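저희 팀 같이 하실 분 찾아요 (포장 라인, 로봇이랑 같이 일하는 자리)

안녕하세요, Bano 물류센터 2층 소형상품 포장팀에서 조장 맡고 있는 사람입니다. 원래 공고는 인사팀에서 올리는데 이번엔 제가 쓰겠다고 했어요. 지난번 공고에 "자동화 설비 운용 보조"라고만 나가니까 면접 오신 분들이 다들 기계 전공이어야 하냐고 물으시더라고요. 전공 안 봅니다! 저도 식품영양학과 나왔어요.

우리 팀은 지금 16명이고요, 병이나 튜브, 작은 상자 같은 걸 집어서 칸에 나눠 담는 일을 합니다. 작년까지는 전부 손으로 했어요. 하루에 한 사람이 700개씩 집었는데 저녁이면 손목이 시큰시큰해서 젓가락질도 싫었던 기억이 나네요. 올해 Norken 로봇팔이 들어오면서 집어서 옮기는 단순 작업은 많이 넘어갔고, 사람 일은 좀 달라졌습니다.

뭐가 달라졌냐면요, 예전엔 손이 바빴는데 요즘은 눈이랑 머리가 바빠요. 로봇이 못 집은 물건 빼 주고, 왜 못 집었는지 화면에 기록하고, 새 상품이 들어오면 집는 위치를 잡아 줍니다. 반짝거리는 뚜껑이나 투명한 용기는 아직도 애를 먹여서 그건 그냥 우리가 담을 때가 많고요. 솔직히 처음엔 다들 걱정했죠. 내 자리 없어지는 거 아니냐고. 저도 그랬어요. 설비 담당 Ajith Rodrigues 님이 매주 화요일마다 우리 질문 다 받아 주면서 분위기가 많이 풀렸고, 포장하던 분들은 전원 그대로 남아 있습니다. 다만 서서 지켜보는 시간이 늘어서 지루하다는 분도 있고, 멈춤 알람 소리가 싫다는 분도 있어요. 이건 미리 알고 오시면 좋겠어요.

하시게 될 일
로봇 작업대 두 대 담당 (상품 보충, 걸린 물건 빼기, 오류 기록)
신상품 집기 테스트 보조
그리퍼 패드 닦기, 나사 풀림 확인 (교대 시작할 때마다)
물량 몰리는 날엔 손포장도 같이 합니다

이런 분이면 좋아요
같은 걸 여러 번 다시 해 봐도 짜증이 덜 나시는 분, 이상하다 싶으면 바로 정지 버튼 누르실 수 있는 분. 눌렀다고 뭐라 하는 사람 없어요. 엑셀은 숫자 입력만 되면 충분합니다. 물류 경험 있으시면 반갑고 없으셔도 괜찮아요.
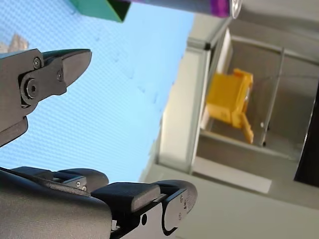 근무는 주 39시간이고 오전조, 오후조를 2주마다 바꿉니다. 오후조는 밤 10시에 끝나는데 셔틀 있어요. 첫 18일은 교육 기간이라 혼자 작업대 맡기는 일 없고, 급여는 교육 기간에도 똑같이 나갑니다. 안전화는 회사에서 드리고요, 점심은 구내식당인데 수요가 제일 많은 건 역시 제육입니다 ㅎㅎ

지원은 이력서 한 장이면 됩니다. 자기소개서 대신 "손으로 하던 일이 바뀌었던 경험" 있으면 두세 줄 적어 주세요. 가게 키오스크 들어왔을 때 얘기도 좋고 뭐든 좋아요. 1층 안내데스크에 내셔도 되고 채용 페이지에서 "2층 포장팀" 고르셔도 됩니다. 면접은 저랑 Ajith 님이 같이 보고, 끝나면 작업대 앞에서 30분쯤 직접 해 보시게 해 드려요. 해 보고 안 맞는다 싶으면 편하게 말씀하셔도 됩니다.

4월 안에 시작 가능하신 분이면 제일 좋고, 조금 늦어도 일단 연락 주세요!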